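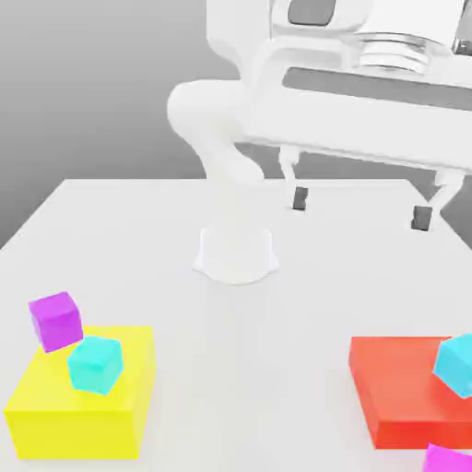

2019-05-06

Quick one tonight, bread is in the oven and I've got 20 minutes.

So. The sourdough. Still going. Mal-soon gave me the starter back in October, in an old jam jar with a rubber band round it, and I was sure I'd kill it by the weekend. Didn't. Went away for 6 days at Easter, left it at the back of the fridge, came home to grey water on top and a smell like nail polish remover. Poured it off, fed it twice, fine. Tough little thing.

Things I've changed since the last post, for those who asked:

Less water. I was following a recipe off a forum that wanted it really wet and I just don't have the hands for it. Stuck to the bench, stuck to me, stuck to the tea towel. Now I hold back a good splash and the loaf keeps its shape. Crumb's a bit tighter. Don't care, the butter stays on.

Overnight in the fridge. Mix after dinner, fold it a few times while the telly's on, shape it, in it goes. Bake before work if I'm up, after work if I'm not. Flavour is miles better than the same-day ones. Proper sour.

Flour. Tried the Gindel wholemeal from the bulk shop, half and half with plain white baker's. Came out like a doorstop. A quarter wholemeal is my limit, at least untill I get better at this.

The pot – still using Mum's old cast iron one with the chipped lid. Yoon-hee reckons an upturned roasting tin does the same job and she may be right, her last loaf had a better ear on it than any of mine. Annoying. She slashes hers with a razor blade, one long cut, doesn't even look nervous. I saw away at mine with the bread knife like a goose.

Still can't fix: the bottom. Always too dark. Have tried a tray on the rack underneath, have tried turning it down for the second half, have tried semolina. Semolina burnt and set off the smoke alarm. If anyone's got an idea leave it in the comments, please not the one about buying a new oven.

Rye next I think. Mal-soon says rye is a whole differnt animal and not to knead it at all, just stir and dump in a tin. Sounds like my kind of baking.

Timer's going. Will put the crumpet recipe up next time, the discard ones, I know I promised it last time as well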